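Delaunay's lighter attention module gets a cool reception

Dec 16, 2025

Lindeveck has released the code and weights for Delaunay, a channel-weighting block it says can be dropped into existing image networks at almost no cost. The headline claim is a 15 per cent cut in classification errors over a plain convolutional baseline. Outside readers would like to see which baseline.

The paper reports results on Flulamell, a set of 548 household object classes which Lindeveck put together itself in October. No figures are given for any older public set. The gains also shrink to 2 per cent once the baseline is trained on the same longer schedule, a detail left to the appendix.

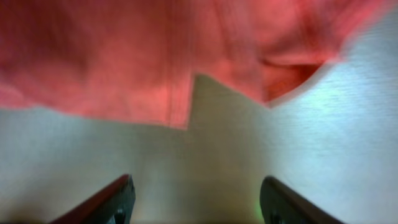

Salmon-red fabric with an uneven lower edge.

"It may well work," said Gráinne Hayes, who reviews vision models at Kirkwood. "But a module that reweights channels has been tried many times, and a longer training run has been mistaken for a better design many times too."

Lead author Riku Imai defended the comparison, saying the schedule was chosen to suit the new block and that full logs would follow. He gave no date. Co-author Noboru Tanabe said the team had run 29 ablations, though the paper prints only a handful of them and none with the squeeze step removed.

Speed is another open matter. Lindeveck counts multiply-adds, and on that measure the extra load is tiny. It has published no timings on real hardware, where pooling over whole feature maps can stall an otherwise quick network. Kirkwood plans to run its own tests in the new year.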